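About Vesberg Handling

Vesberg Handling is a small company in Plarkow. We write working rules for robot picking cells, and we test these rules in our own hall before we give them to a customer. Our clients are warehouses, repair shops and two technical schools.

We started because each place we visited had a different habit. In one hall the bins were clamped to the table, in the next one they moved a little every shift and the operators corrected the program by hand. Nothing of this was written down.

Today our rule book, the Kirnholm Guide, has 77 rules. Most of them are short. Bins must be fixed before the arm gets power. Cables must be tied and kept out of the path of the gripper. A test set must mix hard boxes, round things and soft things, and it must be used again in the same form when the software changes.

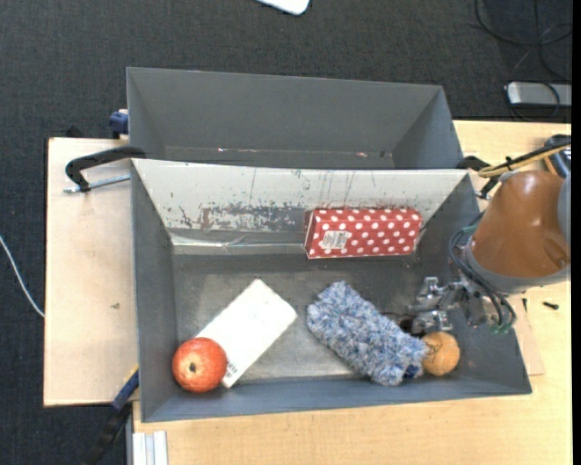

A rule stays in the guide only if it passes a trial of 800 picks on our tables. The trial is done by two people, one at the stop button and one who writes the log. They change places after each break. When they do not agree about a result, the pick is counted as failed.

We do not sell robots and we take no payment from companies that make them. Our training partner is Howlader, who gives the two-day course for operators in our building each March and also at the customer's place.

If you want to read the guide before you call us, please ask for a copy at our office. Visitors are welcome in the hall from 9 in the morning, with closed shoes.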